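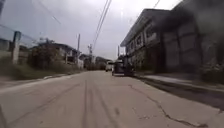

I gave up my bus pass in October and have walked to work since then. The pass cost 258 a year, and I wanted to know if I could manage without it. The bus used to drop me outside the Akmont building at ten to nine. Walking means leaving the flat in Vovstead at eight. The route is mostly plain concrete road with a raised kerb and a narrow pavement on the right, and cracks in the surface that I now know quite well. I had expected to be bored by the second week and I wasn't, much.

The first problem was shoes. I started in my office pair and had a blister on each heel by the third morning. I bought a pair of Lirum walking shoes in the sale, half a size up, and keep the office shoes under my desk. Thin socks were a mistake too.

The second problem was my bag. I had been carrying a laptop I never opened at home. I leave it at work now and take lunch, keys and a light waterproof.

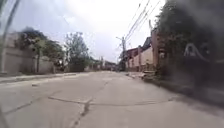
Does it take much longer than the bus? Eleven minutes longer, door to door, if the bus is on time.

I kept a note of my walks in the back of an old diary. By the end of the winter I had written down 200 of them, counting each way as one. I missed a week with a cold and took a lift home twice when it was icy.

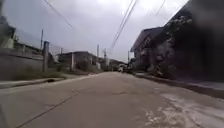

Grey sky over the houses and the wires.

Weather matters less than I thought it would. Steady rain is fine with a hood. Wind is worse, mainly on the open bit past the Lacroix bakery, where I also spend some of the money I save. A cheese roll twice a week adds up, so the true saving is smaller than 258. I haven't worked it out and don't plan to.

I sleep better on the days I walk both ways. My knees ached in November and then stopped. My weight is the same.

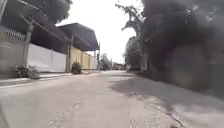

Shade on the right-hand side.

The pass comes up for renewal again soon and I am going to leave it. I may buy a book of single tickets for the icy mornings. The shoes are wearing down at the outside of the heel, so if anyone knows a decent cobbler near Vovstead, please leave a comment.

Shares 41 | 6 comments

We use cookies to remember your settings. Accept | Manage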